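Flonside Workshop: Bins and Small Parts

Mar 4, 2023

Notes on the storage side of the Flonside workshop, updated after the move from Zustmont. Shelving, racking and benches have their own galleries. The entries on this page deal with bins only.

All bins are open-topped and stay in one position. Labels go on the shelf edge, so a bin can be swapped without relabelling. The shelf bays are 1000 mm wide and the lowest shelf sits 511 mm above the floor. Maximum load per bin is 70 kg, blocks included. Dividers were tried in September and taken out again, as long parts jammed against them.

Blocks are stored by shape, with colours mixed. Sorting by colour is done at the bench when a job calls for it. Parts lists still use the old Sarmiento numbering; the Jestamum numbers will replace it when the shelf labels are next printed.

Bins should be wiped out before refilling. Swarf collects in the corners and marks the painted faces. 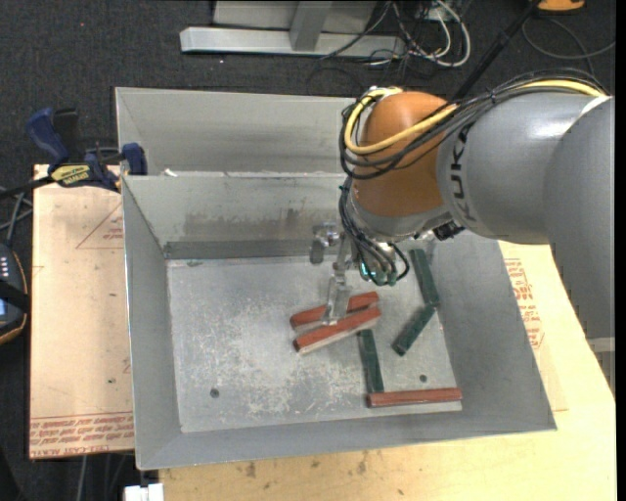
Grey sheet-metal bin with six slender rectangular blocks, three red and three dark green, lying at mixed angles.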